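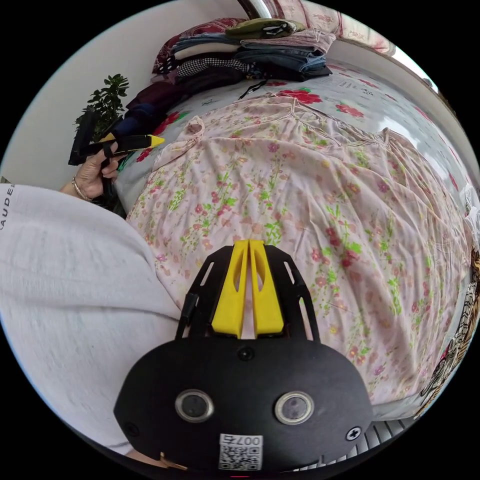 Chapter 2
Roads, Rivers and How Long It Takes to Get There

I drew my first fantasy map on the back of a roll of wallpaper, and I was so proud of it! It had mountains, it had a forest with a name nobody could pronounce, and it had a kingdom called Urora with a big star for the capital. Then I sat down to write the story, sent a messenger from the capital to the port of Otance, and got stuck on the second page. How long was he gone? I had no idea. In one draft he was back by supper. In the next he missed the whole winter.

So this chapter is about distance, or really about time, which is what distance means to people who have to walk it. We drew coastlines and placed a few towns in Chapter 1. Keep that map next to you while you read, and have a pencil handy (please don't ink anything yet, I still regret the wallpaper).

You'll need three things by the end of the chapter: a scale, a list of the ways people travel in your world, and a travel table you can check in ten seconds while you're writing. The table goes in your notebook. Your readers will never see it, but they can feel it when it's missing, especially when an army marches for a month and the hero's sister covers the same ground overnight on a donkey.

Start with the walker

I always begin with one healthy adult on foot, on a decent road, in dry weather, carrying a blanket and some bread. For my own books I let that person cover 2 squares of the map in a day. It's a lazy number and I love it, as I can count squares with a fingertip and never touch a calculator. Yours can be different. Pick it once and write it in the corner of the map.

Everybody else is measured against the walker. A loaded cart on the flat goes a little slower, and in mud it hardly goes at all. A rider with one horse is quicker for a day or so and then has a tired horse to think about. A rider with fresh horses waiting along the way is a different creature altogether - and if your kingdom has riders like that, somebody is paying for the stables and the hay, and you've just found yourself a tax to argue over in Chapter 5.

Armies are slow. I mean really slow. The front of the column has pitched its tents before the back has left the last camp. When I moved 3000 spearmen through the Ocampo Pass I gave them the same speed as one man on foot, and a reader wrote me a very long and very kind letter about it. I've since cut their speed in half and added a day of rest every week. 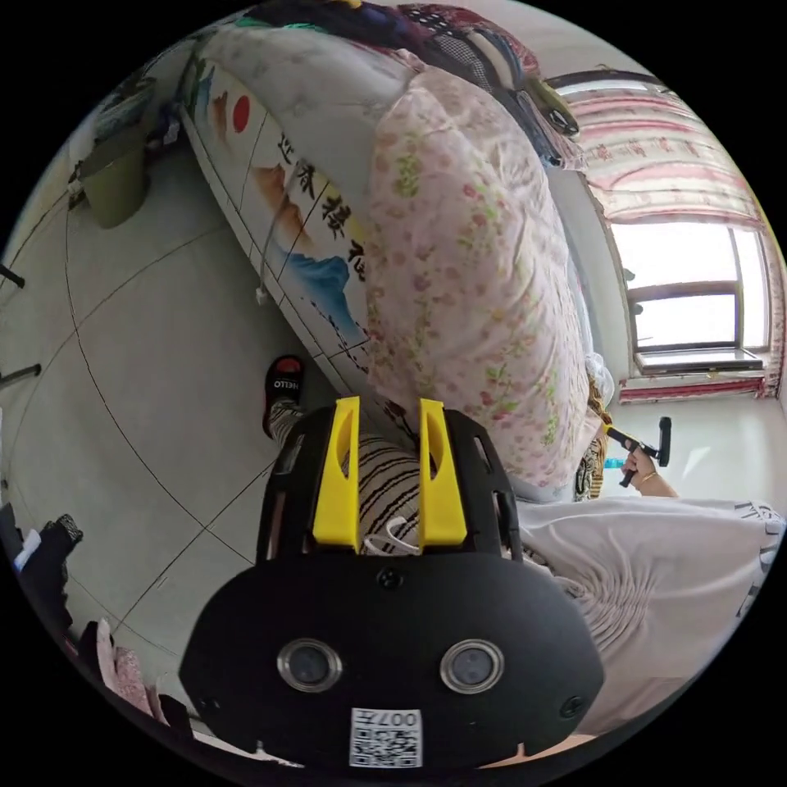
Rivers do the heavy lifting

Now look at your rivers. Going downstream, a barge will carry more grain than a whole string of carts, and the crew can nap in turns. Going upstream is another story, with towing and poling and a lot of swearing. That means the trip from Urora to Otance may be easy and the trip home miserable, so give every river route in your table a number for each direction. I forgot this for an entire trilogy.

Boats also decide where the money sits. My town of Wultosetti began as a dot I'd put down by accident, right at the spot where the river gets too shallow for barges. Everything has to be unloaded there, so by the year 3599 of the story it has warehouses, inns, fights over dock fees and 100 ways to lose your purse.

Before you read on

Choose two towns on your map. Send a letter from one to the other in spring, then send it again in deep snow. Write down both times and who carried it. We'll use them in the next section, where the bridge washes out.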